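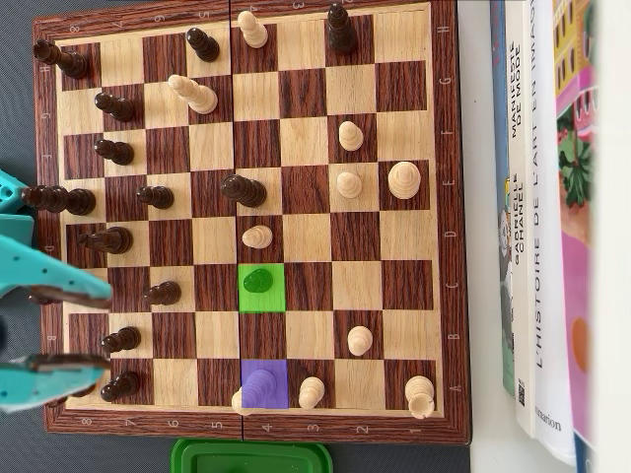 Modura packs board games, and on March 18, 2024 it opened the doors to anyone willing to wear a visitor badge. I went for the free coffee and stayed for the chess.

The packing hall used to check every set by hand. Now a robot arm handles the pieces on one line, and the people who did that job look after the arm, a promotion according to the handout. Abrehet Woldemariam has worked there 20 years and was less poetic. Her wrists have stopped aching, she told us, but she misses talking - the new job is mostly watching a screen and deciding when to step in.

She steps in a fair bit. Bishops are trouble, and so are knights, apparently for anyone with two fingers. Rooks roll. The line is meant to manage 426 sets a shift, and the manager changed the subject when someone asked if it does.

Nobody was let go, he said, though the night shift went in September and 40 people had to rearrange their lives around that. The coffee was fine. Parking is behind the Nirell building.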